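**Cereal boxes keep going over when the arm lets go — any ideas?**

Sayaka Uchida

Hello all! Our club is doing the shelf-stocking task for the Zendley cup and I've rather fallen in love with it, but the boxes tip as soon as the jaws open. We use a slatted wooden shelf and ordinary full-size boxes. Is it the slats, or is it us?

**Ognjen Zupan**

A bit of both, I'd guess! We had the same bother at Stenovgate in February. Lower the box until it touches, wait a moment, then open the jaws slowly — and go straight back before you lift. Try it 21 times before changing anything else.

**petek_613**

just use smaller boxes
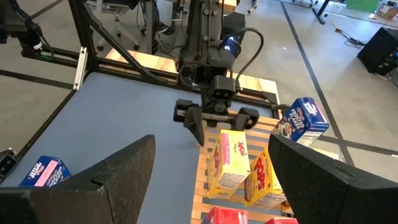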